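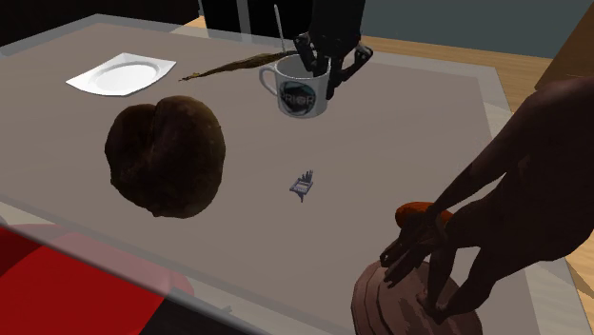
Choosing a Gripper for the Kitchen Table: Tips from the Bench

Posted in Workshop, Small Arms
By Amancay Farías

These notes come from a few weeks of swapping grippers on a small tabletop arm and trying each one first in the simulator, then on the bench. The jobs were ordinary ones: pick up a mug, move a plate, put the potatoes in a bowl. The arm is a Botell. The grippers were a Skinon linkage model with two fingers and a plain parallel model from Navarrete. Most of the tips apply to any small arm with a bolt-on gripper.

Start in the simulator

Set up the table in software before you bolt anything down. A bad grasp in the simulator costs you a reset. A bad grasp on the bench costs you a mug.

Put more on the table than you plan to pick up. Our test table has a white mug with "PRIOR" on the front, a square plate, a big lumpy thing like a potato, and some odd shapes that have no business in a kitchen. A grasp that works with the mug alone may fail when there is something directly behind it.

Mix up the sizes. If everything on the table is the size of a mug, you will end up tuning the gripper for mugs. Include one object that is too big and one that is very small, and write down what the gripper does with each.

Check the scale of every model you download. Files from different sources use different units, and a vegetable can easily load larger than your dinner plate. Measure one known object with a ruler at home and compare.

Save the starting layout under its own name. When you change grippers you will want exactly the same table again.

Check the mug handle

A mug is a good first object for comparing grippers, and the handle is what makes it hard. Begin with the handle off to one side and the fingers coming straight down over the rim. Then turn the mug a quarter turn at a time and repeat.

With a linkage gripper, look at the outside of the knuckles as well as the tips. The joints swing outward when the fingers move, and they can hit the handle or the next object while the tips are still clear. Parallel jaws don't have this problem, but they need more room on both sides along the whole length of the finger.

Try three grasps for each position: both fingers outside the body, one finger inside the rim, and a pinch on the handle. The pinch on the handle looks good and holds badly with anything in the mug. I stopped using it.

Fill the mug with dry rice for bench tests. Ours weighs about 300 grams empty. With rice to the top it came to 885 grams, and at that weight the Navarrete slipped on every grasp except the one with a finger inside the rim. The Skinon held it from outside but left rubber marks on the glaze. They come off with baking soda on a damp cloth.

Plates and other flat things

Neither gripper could pick up a flat plate from the middle of the table. Don't spend an evening on it. There are two ways around it.

Slide the plate until one side hangs over the edge of the table, then grip that side from above and below. This needs a wrist that can turn the fingers level, and you have to leave clearance under the tabletop for the lower finger.

Or put the plate on a folded dish towel. The towel lifts the rim enough for a thin fingertip to get under it. Fares Qudah suggested a silicone trivet for the same job and I now prefer it, as the towel moves.

Square plates are easier to line up than round ones, but keep away from the corners. A grip near a corner lets the plate rotate, and it will come down on its edge.

Potatoes, ginger, anything lumpy

Lumpy objects are where the linkage gripper earned its price. The fingers wrap a little as they close, so the contact points move until they find something to push against. Flat jaws touch a potato at two small spots and it rolls.

Some things that helped with both grippers:

Close slowly for the last part of the travel.
Grip across the short side.
If there is a crease or a dent, put a fingertip in it.
Lift a finger's width, stop, wait for a count of two, then go on.
Brush off loose dirt first. It ends up in the joints.

If you have the parallel gripper and don't want to buy another one, cut two pads from a thick kitchen sponge and fix them to the jaws with double-sided tape. They last for one afternoon and cost almost nothing. Replace them when they start to tear at the corners.

Where to put the camera

Look down at the table at an angle. A camera straight overhead hides the sides of the mug, and a camera at table height hides everything behind the first object. We tried several positions and ended up with the lens 105 centimeters above the floor on a clamp arm, tilted down toward the table.

Whatever position you choose, the gripper will cover part of the object at the moment you most want to see it. Check this in the simulator by stopping the arm just above the rim and looking at what is still visible. If you can see one side of the rim and the handle, that is usually enough to judge whether the fingers are centered. If you can't see either, move the camera sideways before you try anything else.

Keep big objects out of the near side of the view. They take up a lot of the picture and tell you nothing about the grasp.

Use a matte surface. Glass and glossy varnish reflect the arm, and the reflection confuses both people and software. A gray or brown cloth pulled tight and taped underneath works well. White mugs and white plates stand out against it. Black fingers against a black background are hard to follow, so hang a sheet of pale card behind the table or put a strip of light tape along each finger.

Controllers

We used two: the controller supplied with the arm and a Rolto handheld with a thumb stick for each hand.

The supplied one is better for repeating the same move. You save positions, give them names and step through them. For comparing grippers that is what you want.

The Rolto is better for finding out what is possible. Rania Rawashdeh, who had not driven an arm before, got a mug off the table with it in a few minutes. It is less good for fine work close to the surface. Turn the speed down to the lowest setting once the fingertips are below the rim of the mug.

One setup note for the Rolto, as the leaflet leaves it out. It listens on port 3505, and our router blocked that port. The light on the handset turns green anyway. If the light is green and the arm doesn't move, check the port before you take anything apart.

Keep a log

A notebook next to the table is enough. For each try, write the gripper, the object, which way the handle or long side faced, where the fingers touched, and held or dropped. Add "sim" or "bench". Leave a wide margin for remarks.

Do the same object with both grippers on the same evening if you can. Tape ages, pads wear down, and after a week you will not remember what you changed.

Write down the drops with as much care as the lifts. Walid Saab went back through our pages in October and found that nearly all of the mug drops on the bench had the handle facing the arm. We had blamed the pads.

Which one to buy

For cups, bowls and vegetables, the Skinon. For boxes, jars with straight sides and spice tins, the Navarrete is cheaper and easier to clean, and it puts less stress on the wrist. For plates, neither without some help.

If you only have a simulator so far, try both there before ordering. Most sellers give out a model file if you ask.

Cleaning and storage

Wipe the fingers after every session with a barely damp cloth. Use an old toothbrush on the linkage joints. No oil on the rubber tips. Store the gripper with the fingers slightly open, so the tips don't stick together or take a flat spot.

Keep one mug for testing and don't drink out of it. Mark the bottom.

Comments

Aleksi Keskinen
Bicycle inner tube makes good finger pads too. Cut a strip, wrap it once, glue the seam on the outside. Mine have held up much longer than sponge.

Fares Qudah
Does the port problem happen over the cable as well, or only on wifi?

Amancay Farías
Only on wifi for us. With the cable plugged in it worked without changing anything.

Rania Rawashdeh
For the rice, put it in a small freezer bag inside the mug. I was sweeping for two days.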